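Floor plane keeps tilting when our humanoid looks down (head cam, bedroom runs)
Zolum boards > Perception and planning

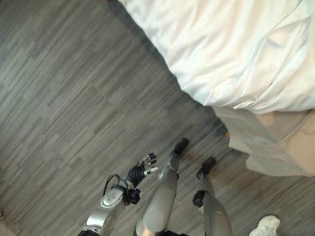

Head cam looking down beside the bed. Gray plank floor, hand out over it, both feet in view.

plankton_pose
Okay, I've been chewing on this since Saturday and I need other eyes on it. We run Segura for the depth and plane fitting, Pluston for the whole-body planner. On plain carpet everything's great. On this wood-look floor, the second the head pitches down, the floor plane tips by nearly 4 degrees and the planner decides the left foot is sunk into the ground. Then it refuses the next step, over and over! I fit the plane with 200 RANSAC iterations, same as always. Self-mask is on. Is it the floor texture? Those streaky strips all run diagonally in this view and I'm wondering if the stereo matcher is locking onto the wrong one.

mossy_gimbal
Repeating texture would be my first guess too. Turn up the uniqueness check in the matcher and see how much floor you lose. If the depth goes full of holes on the planks, there's your answer.

tab_and_spaces
I don't buy texture. Look at how much robot is in that view: forearm, hand, both legs. And the forearm and shins are shiny silver, with reflections on parts of the forearm. Shiny curved metal gives you garbage depth right at the edges, and a mask that's a little too tight lets that garbage through into the fit. How much are you dilating?

plankton_pose
2 pixels. Which now that I type it sounds kind of stingy.

tab_and_spaces
Very stingy. Also, does your URDF have the cable? There's a thin black one looping off the forearm out over the floor. I'd bet money it isn't in your self-model.

plankton_pose
It is not in my self-model. Ugh.

mossy_gimbal
A skinny cable is not tipping a whole floor plane by 4 degrees, come on. It's a handful of points and RANSAC throws those out. I'd look at the bed skirt before the cable. The hem flares out over the floor, so you've got cloth sitting a little above the planks, and depending on your inlier threshold a bunch of it counts as floor. That's a patch of false floor all on one side, exactly the sort of thing that tilts a fit.

orbit_lunch
+1 to the skirt. We had the same thing with a Udex stack and a rug with a curled edge. Ended up fitting the plane from a small patch around the feet, using the gravity vector from the IMU as a prior. Much calmer.

tab_and_spaces
The gravity prior just hides a bad mask imo. It'll look level and still be at the wrong height.

orbit_lunch
Sure, but it walks.

plankton_pose
Back with numbers, I replayed the log offline. It's 104 frames with the head down. Stricter matcher: still tilted, so sorry texture theory (mine included). Bigger mask dilation: a bit better. Dropping everything on the bed side of the hem: tilt is basically gone. So mossy wins, mostly, and tab gets partial credit. I'm keeping the fat mask anyway and adding a capsule for the cable.

tab_and_spaces
I'll take partial. While you're in there, check what happens to the sneaker in the bottom right corner. If the floor fit doesn't exclude people, feet are next.

plankton_pose
Good call, the person mask runs after the plane fit right now. Swapping the order tonight and I'll post the config once it survives a full run.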